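We use cookies to keep the notebook pages working. Accept / Manage

Workshop notebook, Fri 21 December

Glaze tests, last batch before the break! Kiln log says firing 1597, which feels like a lot for one tired little kiln. Peak was slow coming (the bottom element is sulking again) so I gave it an extra 30 minutes and went to have a mince pie.

Plillero base over the Brunley clay: lovely on the flat tiles, horrible on the upright ones. It ran straight off the foot and took a chunk of kiln wash with it. Same trouble as firing 1459, so I should have read my own notes. The Kanaan blue is much better behaved, a bit milky at the rim, and I think I like it milky.

Mixed the Grorier tin white a shade thicker and sieved it twice. Pinholes still there, but fewer. Will try a slower cool and see.

A pink puck over an open drawer, a black lid, a small clear packet.

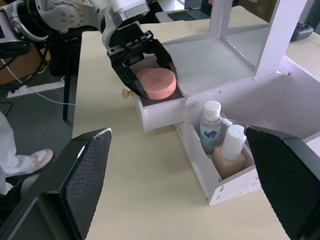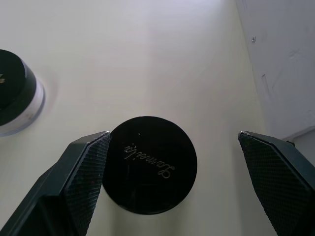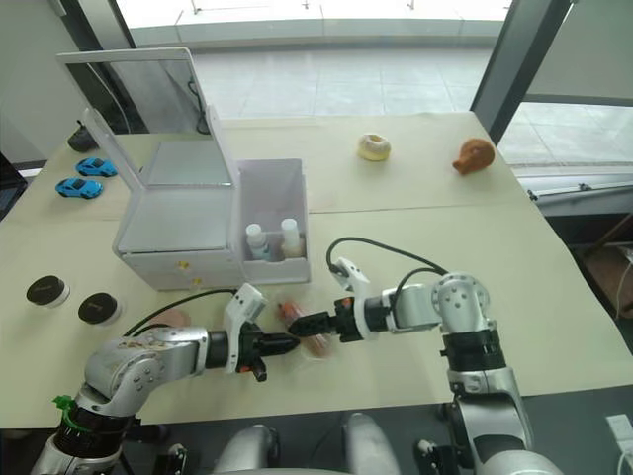

For January

- Order cones, we are down to the broken ones
- Rewash the middle shelf
- Upright tiles again, with the Plillero thinned and kept well off the foot

Last updated: Fri, after tea
© Workshop notebook | Contact | Back to top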